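Clurnach Inquiry
September, by the Jutameo politics desk

The Clurnach Inquiry was a legislative probe into road contracts given to Isovik, a paving firm. Opened after an audit flagged 1,687 invoices with no signature. Five members sat on the panel, known informally as the Takács panel after the building it met in.

Four officials were subpoenaed. Two showed up. One sent a letter claiming privilege, the last never replied and was refered for contempt. Hearings ran mornings only, closed on Tuesday.
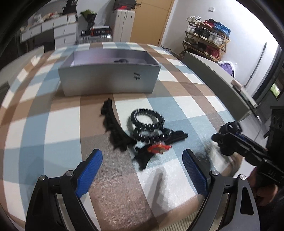
Final report split the panel. Majority found the contracts were steered, minority said sloppy paperwork. No charges againt Isovik. Contempt case dropped the next spring.

5 comments | 4 shares

roadwatcher: Wasn't the privilege letter thrown out later?

dmk: yes, by the appeals court. needs adding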